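Bench notebook, Kulville shop, back table
Dec 31, 2019
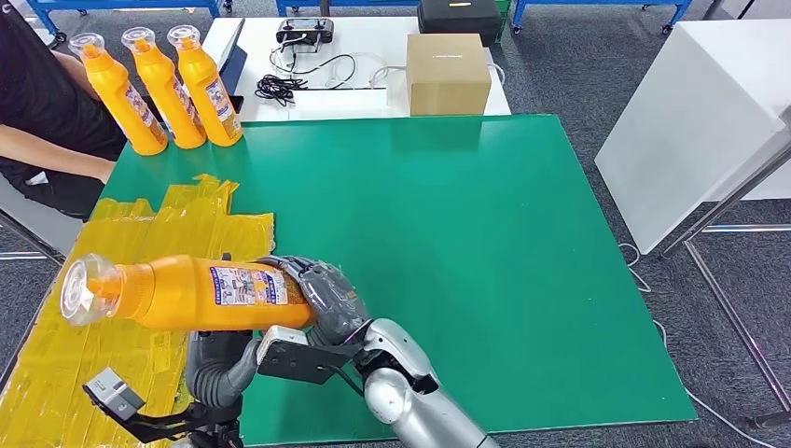
Orange bottle over the green mat, three more standing at the far left corner. Yellow patch on the left side.

Last entry for this book. Most of the day went to the back table: the mat, the yellow patch next to it, and the orange bottles. Writing it all down now so that whoever opens the new book doesn't have to dig.

Mat

Cleaned the green mat with dish soap and a wrung-out rag, then plain water, then a dry towel. The surface is still flat and mostly matte, but it has picked up a soft shine under the overhead lights. I think part of that is old cleaner residue, because the shine got weaker after the second pass of plain water. Didn't go away. Not going to chase it further. If we want a duller surface we should flip the mat and see what the other side looks like. I didn't flip it today because the left edge is held down by the yellow patch.

Do not use the citrus spray on the mat. We did that in June and it left a tacky film that took two people most of a morning to get off. The note about that is in the old book and I am repeating it here so it carries over.

Yellow patch

The patch on the left is in worse shape than I remembered. The strips overlap every which way and the edges are ragged from the upper left down to the near corner. It is wrinkled all over, and a wrinkled shiny surface is a bad place to stand anything with a narrow base. I pushed a fingernail under the outer layer in several spots. The top layer lifts easily. The ones under it are stuck hard.

Options as I see them:

Leave it. It works as a boundary, and everyone knows not to stand bottles on it.

Peel the top layer only and press the rest down with the roller. Fast, but it will look the same again by spring.

Strip the whole thing back to the table and lay it new, with straight strips and a half-width overlap, all running the same way. Figure on 3 hours with the heat gun on low, plus cleanup of the adhesive.

I would go with the full strip. I started a test at the near corner, low heat, plastic scraper held almost flat. The first piece came up in one long ribbon and the second tore every inch. Stopped there and pressed the loose end back down. The adhesive left on the table came off with rubbing alcohol and some patience. The metal scraper is faster but it marked the table in one place, so put it back in the drawer and leave it there.

Bottles

The working set is the orange bottles with the clear caps. The white-and-blue labels are holding up well. I was worried about the print because of all the handling, but it hasn't rubbed off anywhere I could find. The label edges are the weak point. On one bottle the seam had started to curl. I put a drop of glue stick under it, rubbed it flat with the back of a spoon, and left it under a rubber band over lunch. Held fine this afternoon.

The caps are faceted and they catch the light, which makes it easy to think they are wet when they aren't. Check with a finger before reporting a leak. There is an orange nozzle inside the clear part, and that is where dried product collects. Pull the cap, soak it in warm water, and run a pipe cleaner through. Do not boil them. One of the spares went cloudy that way and is now the cap we use for practice.

Leak check, done the same way as last time. Bottle filled with plain water, cap pressed on until it clicks, laid on its side on a paper towel for 30 minutes, then turned half over for another 30. Paper towel weighed before and after on the small Zolari scale. No change on any of the working set. One spare left a damp ring at the neck. Took its cap off and put on another one, ran it again, dry. So the cap was bad and the bottle is fine. Bad cap is in the trash.

Also weighed a bottle with 100 ml of water in it, cap on, label on. Came out at 159 g on the first try and the same again after taking it off and putting it back. I had been using a guess in the handling sheet and the guess was low. Changed the sheet in pencil. Someone should copy it in ink once they have repeated the weighing, preferably on the big scale at Rokton, as ours drifts when the heater is running.

Layout

Bottles not in use go upright in a diagonal row by the far left corner of the mat. I know a straight row looks neater. With the diagonal you can get hold of any one of them without knocking its neighbor, and the labels can be read from the front of the table without turning anything. Leave a full bottle width between them. If they creep together during the day, spread them out again before leaving.

When a bottle is held on its side, keep the label up and the cap pointed left, toward the yellow side. Anything that drips lands over there and can be wiped off the tape. I would much prefer to wipe tape than wash the mat again.

Supplies

Ordered replacement yellow tape from Alarcón, wider rolls this time. Fewer seams should mean fewer edges to lift. They are closed tomorrow and I don't have a ship date. Asked for a short sample of the matte version too. If it sticks as well as the glossy kind, I want to use it for the whole patch and be done with the glare.

Low on rubbing alcohol. Low on paper towels. Pipe cleaners fine. We have one good roller; the other has a flat spot and leaves a line every turn.

To do, next book

Repeat the weighing on the Rokton scale, then ink the number.
Heat gun is in the cabinet by the door, cord needs to be looked at before anyone runs it for hours.
Strip the yellow patch when the tape gets here, not before. A bare table with adhesive on it will collect every bit of dust in the room.
With the patch off, flip the mat and check the underside before laying anything over the edge again.
Find a lidded box for the spare caps. They are in a coffee cup right now.

Lights off, heater off, scale unplugged. Bottles capped.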